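Lagerspiel (Brettspiel)

Das Lagerspiel, in Brutport meist nur »Hurneck« genannt, ist ein Brettspiel für zwei Personen und eines der schönsten Beispiele dafür, wie viel Tiefe in wenigen Regeln stecken kann. Gespielt wird mit 47 Steinen auf einem Brett aus 14 Feldern. Wer an der Reihe ist, verschiebt einen Stapel oder teilt ihn — und schon nach sieben Zügen gleicht kaum eine Partie der anderen! 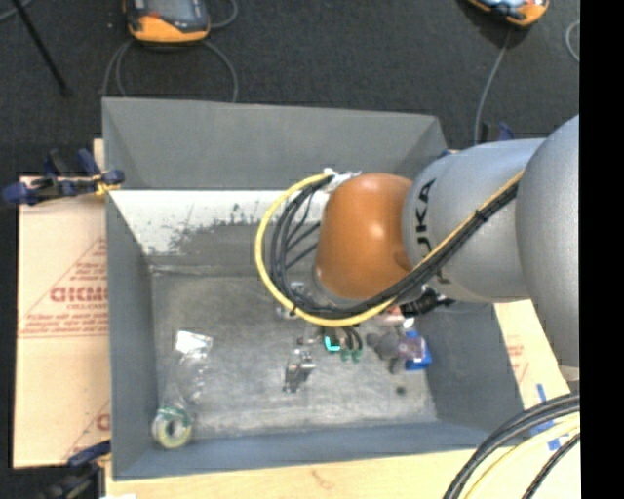
Nach Ansicht von Nisha Pathak liegt der Reiz vor allem im Teilen der Stapel, das Anfänger viel zu selten wagten; eine gute Eröffnung erkenne man daran, dass beide Seiten früh unruhig würden.

Besonders lebendig ist die Spielkultur in Brenddale, wo jedes Jahr im August ein offenes Turnier stattfindet. Dort entstand auch die Garg-Variante, bei der geteilte Stapel erst nach einer Runde Pause wieder bewegt werden dürfen. Eine Sammlung mit 3000 notierten Partien wird bis heute begeistert ergänzt.

Siehe auch: Liste abstrakter Brettspiele, Stapelspiele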